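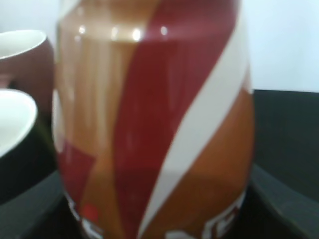

Wrist camera, can at close range, cups behind it on the left.

Clatix chores study -- progress note, 31 August 2022
To: Marit Öberg, Hedlund
From: Yesenia Arellano

Short one, the full write-up comes with the budget sheet.

Question you asked in May: can the arm clear up a break room without a person standing over it. Answer for now, partly. Cans yes, mostly. Cups, no.

Numbers since the last note. 222 pick attempts on drink cans, 55 failed. Most of the failures are the last couple inches. Once the gripper gets in close the can fills the view and goes to blur, printing can't be read, and the glare off the metal throws the edge finder. Babar has it locking on to the color bands insted, which helps on striped cans and does nothing for plain ones.

Cups are the real problem. Anything standing right behind a can gets hidden on one side and the software guesses at the width. Guesses wrong a lot. We broke 2 mugs. No cup numbers in this report, Mei doesn't trust the log yet and neither do I.

Speed -- still slow. A person does the same counter in a fraction of the time. Would not put this in front of a Pirnano store manager this year.

Spending is on plan except for gripper pads, wearing out faster than quoted. Need 5 more sets, invoice to follow.

Next:
- retrain on close-up views, Babar
- matte and plain cans added to the test set
- cup log fixed and rechecked, Mei
- sorting full from empty by weight, not started

Need from you: a yes or no on moving the dishwasher task to the second half. I'd say move it. Loading racks depends on cups and we dont have cups.

Yesenia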